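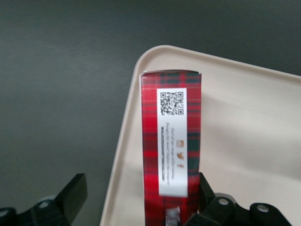

Please could the page say whether a full-length shortbread box will go in the lower drawer, asked a user of the Norwood reading rooms, as the old cabinet had to be loaded with everything on its side. The question has been put to the Supplies Office in one form or another many times, and the entry has been rewritten to answer it. A full-length box will go in the lower drawer lying flat. It will not stand upright in either drawer with the drawer closed.

Flusto Two-Drawer Refreshment Cabinet, with Tray
Catalogue number 983
Section: Meeting Room and Hospitality Equipment
Page last revised: April 2025

General description

The Flusto is a small tabletop cabinet for rooms in which tea, coffee and biscuits are offered to visitors but where there is no kitchen or pantry close by. It is a cube-like unit in pale oak, with an upper and a lower drawer and a flat top. Each drawer has a thin black metal bar handle. The cabinet is supplied with a shallow plastic tray in cream, on which packets and boxes may be set out before a meeting and collected afterwards.

The cabinet replaces the Tillis chest in all new orders. Departments that already hold a Tillis chest in good condition may keep it, and replacement runners will remain in stock for as long as the maker can provide them. The two are not the same height and should not be stacked.

What is supplied

One Flusto cabinet, assembled
One cream plastic tray
One set of self-adhesive felt pads for the underside
One pair of spare screws for the handles
One printed card of care instructions

Biscuits, tea, coffee, cups and spoons are not included. They are ordered through the hospitality form in the usual way, and the cost is met by the department holding the meeting.

Intended contents

The upper drawer is the shallower of the two inside. It is meant for tea bags in their envelopes, sugar sticks, stirrers, paper napkins and individually wrapped biscuits. Loose sugar should not be kept in it, with or without a bowl.

The lower drawer takes boxed goods. Long boxes should be laid flat along the depth of the drawer with their labels facing up, so that the date and the list of ingredients can be read without lifting anything out. This matters most for guests with allergies. Departments are reminded that the ingredients panel must stay with the biscuits until the last of them has been eaten or thrown away. Decanting shortbread on to a plate and putting the box in the recycling before the meeting has begun is the most frequent cause of complaint under this heading.

Opened packets should go into a lidded tin. The drawers close well but they are not airtight, and an opened box of shortbread left in one over a holiday period will be soft by the time the room is next used.

The top of the cabinet may be used for a small kettle stand or a vase. It is not to be used for the kettle itself, as steam will lift the finish and the damage is not covered by the guarantee.

Placing the cabinet

The Flusto should stand on a level table or sideboard, towards the back, with enough space in front for both drawers to open fully. The tray is best placed to one side. If it is placed directly in front, the lower drawer cannot be opened without moving it, and the contents of the tray tend to end up on the floor.

A dark or plain table surface is recommended for rooms in which formal meetings take place. The pale wood shows well against grey, and crumbs are easily seen and wiped away. On a white surface the cream tray can look dirty when it is perfectly clean, and several departments have asked for a different colour for this reason. The maker has not agreed to one so far.

The felt pads should be fitted before the cabinet is first put down. They are small and are often thrown out with the packing. Replacements can be sent by internal post.

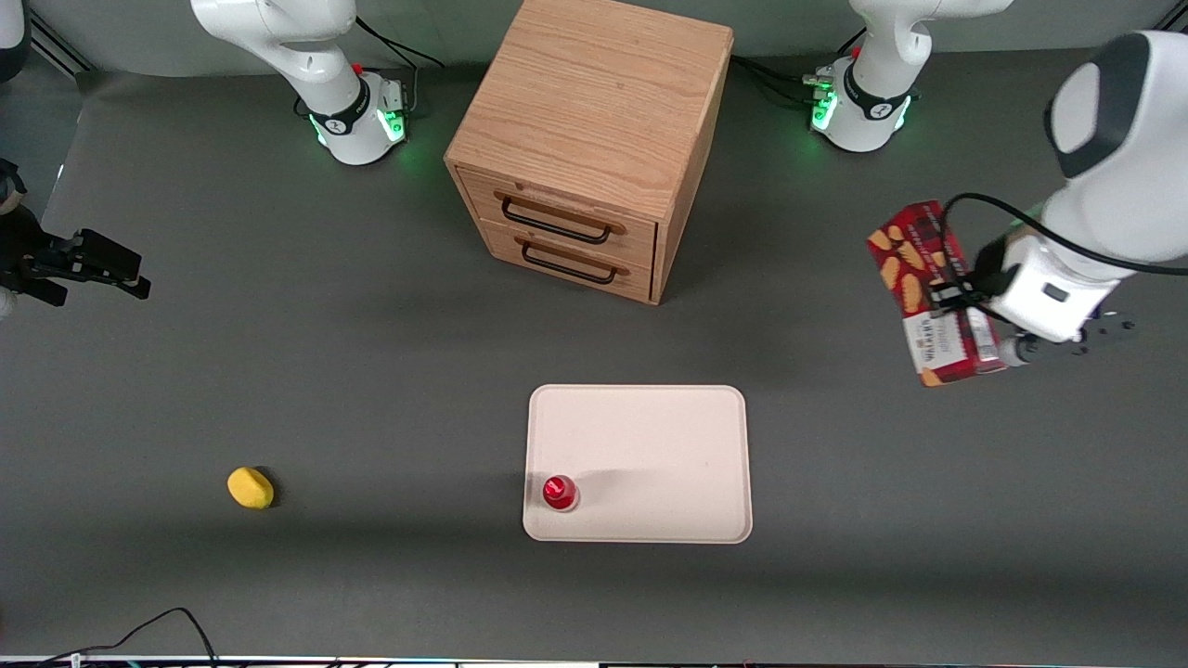

Setting out before a meeting

Wipe the tray and the top of the cabinet with a damp cloth and dry them.

Take the boxes from the lower drawer and stand or lay them on the tray. Tartan shortbread boxes, such as the red Walkers box, are tall and narrow and are more easily knocked over when stood on end. They may be stood up for display if the tray is against a wall. In other cases they should be laid down.

Place napkins beside the tray. They should not go under the boxes.

Check the date on every box, including those that have not been opened. Stock is rotated on paper but in practice the box at the back of the drawer stays at the back of the drawer.

Close both drawers. A lower drawer left open at table height is hard to see for a person carrying cups.

Clearing away

Unopened boxes go back into the lower drawer. Opened boxes go into the tin, with the ingredients panel cut out and placed in the lid if the box will not fit. The tray should be washed by hand in warm water with ordinary washing-up liquid. It is not suitable for a dishwasher and will warp on the lower rack.

The cabinet should be left with its top clear. Meeting papers left on it will be taken to the porters' desk.

Care of the wood and handles

Dust with a soft dry cloth. Once every 6 months, a thin coat of clear furniture wax may be put on the top and sides and buffed off. Spray polish must not be used, as it builds up in the grain and leaves grey patches that cannot be removed without sanding.

The bar handles are fixed from inside the drawer. If a handle begins to turn, empty the drawer, pull it out to its stop and tighten the screws by hand. A power tool will strip the thread. Marks on the black metal may be removed with a barely damp cloth; scouring pads will take off the coating.

Drawers that stick in February and run freely in summer are usually suffering from the heating. The cabinet should be moved away from the radiator and left for a few days before a fault is reported.

Use across the institution

The Flusto has been placed in 30 rooms, among them the Norwood reading rooms, the Mahama seminar suite and the interview rooms on the upper floors. Between them these rooms gave out almost 2000 wrapped biscuits in the last full term. The figure is given here for departments preparing a first order, which in most cases is set too high.

In the Mahama suite the cabinets are kept in the cupboard between bookings and carried out as required. This is allowed, provided the drawers are emptied first. The cabinet should be lifted from underneath with both hands - it must never be carried by its handles.

Known limits

The drawers do not lock. Anything of value should be kept elsewhere.

There is no divider in either drawer. Card dividers may be cut to size and fitted, but they should not be glued.

The finish is resistant to cold water and to most spills if these are wiped up quickly. Tea left overnight will leave a ring.

Ordering

Orders are placed on the standard equipment form, quoting the catalogue number given at the head of this page. The name of the room, the name of the building and a cost code are required. Trays may be ordered singly. Drawers may not, and a cabinet with a broken drawer should be sent back whole to the Supplies Office for repair.

Delivery is to the porters' desk of the building named on the form. Packing should be kept until the drawers have been opened and closed and the handles checked. Damage found after the packing has been thrown away will be treated as having happened in use, and the repair will be charged to the department.

Related entries: Biscuit tins with lids; Kettle stands; Tillis chest, spare runners; Tray, cream plastic, single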